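Chapter 6
Learning to Grasp in Simulation

In Chapter 5 we assumed that the position of every object was known. A robot working in a kitchen or a shop has no such list. It has to find the object, choose a grip and close its fingers, and it has to do this for things it has never handled. This chapter looks at one way of teaching it: training a multi-fingered hand in a simulated room and then moving what it has learnt to a real one.

The main case is the Prostlow study by Jiahui Jia and Uyên Vũ. They built 105 tabletop layouts from everyday items such as cups, fruit and drink cans. Wall colours, floor patterns and lighting were changed from one layout to the next, so that the hand could not come to depend on any one background. Each trial began with the hand open and clear of the objects.
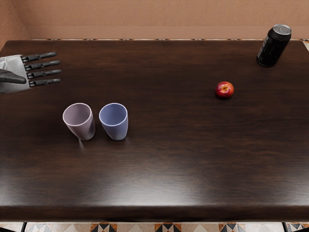
The training set held 2,149 grasps. A grasp was kept only if the object stayed in the hand while it was lifted and held still. Jia and Vũ then ran 892 test trials with objects left out of training, and sorted the failures by cause. Most came from the thumb, which met the object too early and pushed it away before the other fingers had closed. Section 6.2 takes up this problem in detail.

Simulated contact is only an approximation. Friction, in particular, is usually set to a single value for each material, and a real cup does not behave so evenly. Section 6.3 compares two ways of dealing with this, and Section 6.4 describes the tests on a real hand at Wonisberg.

Readers who are unsure of joint angles and contact forces should go over Section 3.1 first.

© Zarkero Press. Contact the editors | Back to top
Shares: 6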